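Flullow Brick Sorting Guide
Section 4: Setting Up Your Sorting Table
By Afiq Majimbun, January

Okay, so you've read the bit about washing and your bricks are good and dry. Now we get to the part I like best — the table! I've set this up in a spare bedroom, at a kitchen counter and once on an ironing board (don't), and the steps are the same wherever you end up.

What you need: a table you can sit at with your elbows resting, one shallow tray with a raised rim, and a bin for each color you plan to pull out. My storage drawers are the Caradbridge ones, but shoe boxes worked fine for years.

1. Clear the table completely. Mugs, mail, phone chargers, all of it. Small bricks love to hide under an envelope.

2. Put the tray in the middle, right in front of your chair. If it slides when you push on it, lay a damp dishcloth underneath.

3. Set your bins behind the tray or off to the sides, close enough to reach without leaning.

4. Scoop bricks into the tray. One small scoop, please! You want to see the bottom of the tray between the pieces. My first collection was 3,000 bricks and I tried to do it in giant heaps, and I spent most of the evening digging through the same pile over and over.

CAUTION: Small bricks are a choking hazard. Keep toddlers and pets out of the room while the tray is full, and check the floor before you let them back in.

5. Pull out one color at a time. Start with whichever color jumps out at you and leave the odds and ends for last.
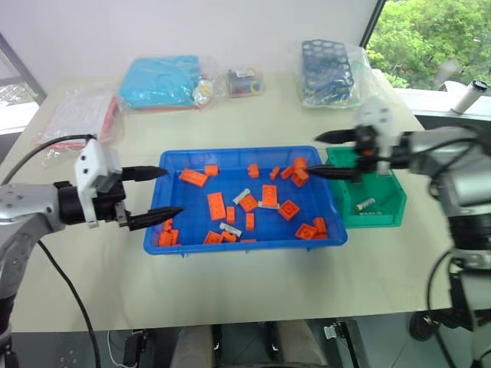

Tray color matters more than I expected when I wrote the first version of this guide. I used to sort on a cream cookie sheet and kept missing the pale pieces. With orange and white bricks on a bright blue tray, both colors show up right away, even the little ones. If your collection is mostly blue, go with a white or yellow tray instead.

6. When a color is done, empty its bin into a zip bag and write the color on the bag. Then do your next scoop.

NOTE: Don't sort by size yet — that's Section 5. Doing both at once makes my head hurt.

7. Stop after 120 minutes, even if you're on a roll. Tired eyes put tan in with white every single time.

Filed under: Bricks & Building > Storage and Sorting

Related guides
Washing Secondhand Bricks
Section 5: Sorting by Size
Labeling Your Caradbridge Drawers
17 Ways to Use Leftover Bricks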